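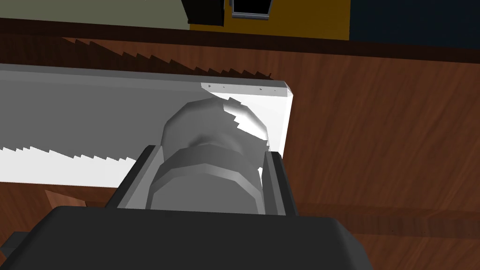 October – posted by the Nedura study desk

Wanted: people who married after living together, and people who didn't

We've read a lot of confident claims about what cohabiting before the wedding does to a marriage. Some writers say it ruins it. Others call it a sensible trial run. Most of the studies they lean on asked a narrow group of people a narrow set of questions, and we're not convinced by either side.

Nedura is a small research project looking at how couples in and near Sokach make up their minds about sex, moving in and marriage, and how much their faith or family had to do with it. We sent out a short survey last year and got 1,413 replies. Of those, 1,149 were complete enough to use. The answers were interesting, but tick boxes only tell you which box somebody ticked. A good many people wrote in the margins that none of the choices fitted them, and we think they had a point.

So we're after people willing to sit down and talk.

You can take part if you are 18 or over, have been married at any time (including if you're now separated, divorced or widowed), and live within travelling distance of Sokach or Badawi. Any religion or none. We'd like to hear from people who waited until the wedding, people who didn't, and people who meant to.

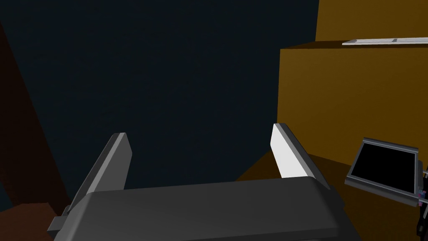 You'd do 2 interviews, each about an hour, a few months apart. We ask some of the same questions the second time. People tend to tidy up their own history in the telling, and we'd like to see how much. You can skip any question, or stop altogether.

We pay a flat fee for each interview, plus bus fare or petrol. Couples are welcome but will be interviewed separately, and we won't pass on to one what the other has said. Your name is kept apart from your answers.

A word on money, as you'd be right to ask. The Nukard Trust pays for the project. It has no say in the questions and doesn't see the results before everybody else does. If you think that's what they all say, ask us for the funding agreement and we'll send you a copy.

We can't offer counselling, and we won't tell you whether you did the right thing.

To put your name down, ring or write to the Nedura desk at the Badawi library any time before 7 in the evening. Leave a first name and the best time to call back.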